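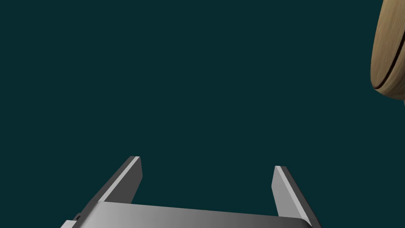 Data > Oral history > Brannigan Mill letters > README

# Brannigan Mill Letters, transcribed

Transcripts of letters and postcards sent to and from the Brannigan woolen mill. Mostly workers writing home, some office mail, a few bills that got filed with the letters and stayed there. 162 items in this release.

Last real update 2 December 2019. Small fixes since then, see the changes section.

## What you get

- `letters.csv` - one row per item
- `text/` - plain text, one file per item, named by item number
- `people.csv` - names we could pin down, with spelling variants
- `notes.md` - transcriber notes, messy, read before you email us

Scans are not included. Too big, and the family wants to keep those. Ask Lyle Lindgren if you need to check one.

## Columns in letters.csv

- `item` - number, starts at 1. Gaps are on purpose (pulled items, see below)
- `date_written` - as it stands on the letter. Do NOT sort on this
- `date_guess` - our best guess, year only if that's all we have
- `from`, `to` - ids from people.csv, blank if unknown
- `place` - where it was mailed from. Postmark first, then the heading
- `hand` - initials of who we think wrote it. Plenty of workers had somebody else write for them, so this is often not the same as `from`
- `legible` - good / fair / poor
- `by` - who transcribed

## How it was typed up

Spelling kept. Line breaks not kept. Crossed-out words in [brackets], guesses followed by (?), holes and stains as [gone]. Abbreviations left alone except "inst." and "ult.", which early on got expanded by mistake and I never put them back. Sorry.

Every letter typed by one person and read against the scan by another. Roscoe Fitzsimmons and Xinyi Yuan did most of the first pass. Fasil Adugna did the second pass and the whole people file. Where the two readers didn't agree both readings are in notes.md.

Typing was done in Wovo, exported to text. The export turned long dashes into question marks. I think I caught them all. If you see a ? in the middle of a sentence that isn't asking anything, its probably a dash.

## Known problems

- Skollau and Skollow are the same boarding house. Both spellings left in the text, one spelling in the `place` column
- Two different women sign as "Aunt N." Not sorted out. One may be the Niris aunt who shows up in the postcards
- Postcards have no `hand` value yet
- Pay amounts are typed as written, including the ones that don't add up. The foreman's note that gives 990 yards for one loom is probably a slip of the pen, left as is
- 2 items are in a language none of us read. Transcribed letter by letter, treat as shaky
- Dates before the mill fire are worse than dates after. Office used up old letterhead for years with the wrong decade printed on it

## Pulled items

Some letters talk about illness or money trouble in families still living nearby. Darnell Lindgren went through the lot and pulled the ones the family didn't want out. Please don't ask for them. Numbers stay empty so old citations still work.

## Using it

Free for research, teaching and family history. Credit "Brannigan Mill Letters" plus the item number. If you quote more than a paragraph in print, drop us a line first. No reselling.

Not good for counting anything. What survived is what one office clerk kept in a drawer, and he clearly liked some people more than others. The weave room is all over these letters and the dye house is barely there.

## Changes

- v2: people.csv rebuilt, ids changed!! old ids will not match
- v2 fix: two files had swapped names, swapped back
- March: typos in the postcards, thanks to everone who wrote in

## To do

- map of places
- glossary of loom words (Xinyi has a start on this)
- put back inst. and ult.

Related items

- Brannigan Mill payroll pages, partial
- Skollau boarding house register
- Niris parish newsletters, index only
- Notes on reading old office handwriting
- Lindgren family photo list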